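From: Crisóforo Salinas
To: Broscombe Home Computing list
Date: 12 April 2024
Subject: Re: Electric bill and the old desktop

Femeck wrote:

> My desktop is on from breakfast until bedtime, and I
> leave it on overnight for backups. Would a newer, more
> efficient machine pay for itself? My nephew says yes.

I would measure before buying anything. A plug-in meter costs little, and the library on Cervantes Street lends them out. Leave it on the desktop for a full week, nights included, and write down the total at the end.

I did this in April with my own machine. It used 6 kilowatt-hours in the week, and the monitor had its own meter.

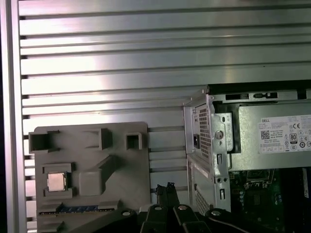

The monitor was the bigger surprise. Turning the brightness down to 38 percent made more difference than any setting on the computer, and my eyes got used to it in a day.

Next, look at the overnight hours. A backup that takes twenty minutes does not need a computer running for eight hours. Most backup programs can wake the machine, do the job and let it sleep again. Mine is set for 2 a.m. and I have not had to touch it.

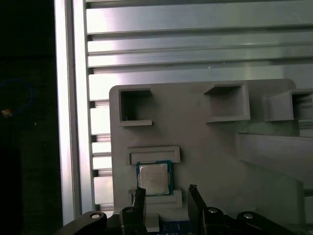 Hileo wrote to me off list that sleep mode never worked on her computer until she unplugged an old USB printer, which kept waking it up. She also said her cable box used more in a week than the computer did, so she would meter that first.

I agree with her about the cable box. Anything that stays warm when it is off is worth an hour with the meter – game consoles, stereo receivers, the second refrigerator in the garage.

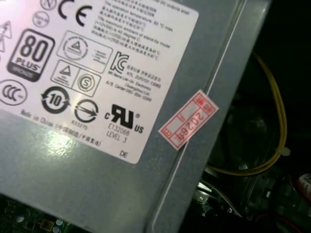

As for replacing the whole machine, I would not do it for the bill alone. Your nephew may be thinking of the power supply, where there is a rating you can check. An 80 PLUS badge like the one on this casing, with its bronze band, is about how much of the power from the wall gets through to the parts. It does not tell you how much the computer will draw. A wasteful habit on an efficient supply still runs up the bill.

Send the list your weekly total when you have it, and your rate per kilowatt-hour from the back of the bill.

Crisóforo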